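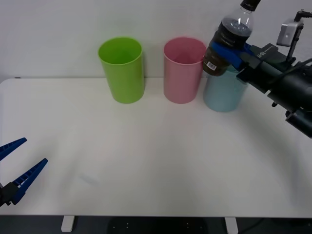
Why people are renting the stuff they used to buy

Junhao Ding owns one good coat, two pans and no drill. He has borrowed a drill four times this year, though, and he can tell you exactly what each hole was for.

Ding started Tirkuris, a small rental shop for household goods, after years of working in market research and reading the same surveys over and over. "Everyone kept asking people what they wanted to own next," he says. "I wanted to ask what they wished they'd never bought! That list is so much longer, and people light up when they talk about it."

I love this question, and I've been asking it at dinner ever since. (My own answer is a pasta machine.) For Ding it turned into a business. The shop opened with 60 items on the shelves, most of them things that sit in a closet for eleven months: tents, carpet cleaners, folding tables, a very popular ice cream maker. Members pay $10 a month and can keep something for up to six days.

What surprised him was who signed up. He had pictured students and people in tiny apartments. "We got homeowners with garages," he says. "Big garages, and full ones. They weren't short of space, they were tired of looking after things. One woman told me she wanted her Saturdays back from her own belongings, and I wrote that down on the spot."

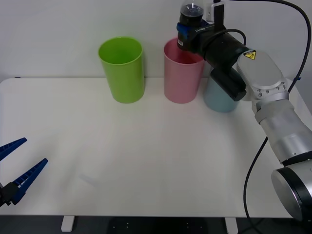

He is careful about calling it a generational shift. Younger members rent more often, but older members rent bigger things and stay longer, and he thinks the headlines have made far too much of age. Money matters more in his view – when people feel squeezed they look hard at anything they use twice a year.

There is a part of ownership that renting doesn't touch, and Ding is fascinated by it. Members will happily share a pressure washer, but hardly anyone wants to rent a coffee maker. "Anything you use before you're fully awake, you want it to be yours," he says, laughing. "We tried coffee makers in August. They came home again very quickly."

So is the big brand store in trouble? Ding doesn't think so, and he gets quite animated about it. He would love to see manufacturers build things for ten years of hard use and earn a little each time somebody takes one home. "If you make a great tent, you should want over a hundred people sleeping in it," he says. "Right now you want a hundred people buying one and leaving it in the basement."

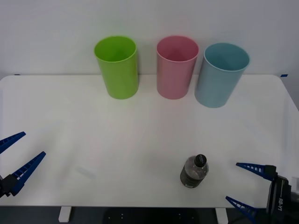 Plastic cups and a water bottle on a white table.

He is now planning a second location, with more kitchen gear and a repair bench by the door where members can learn to fix what they borrow. I asked what he would buy for himself if the shop did well. He thought about it for a good while and then said a second coat, maybe, for the rain.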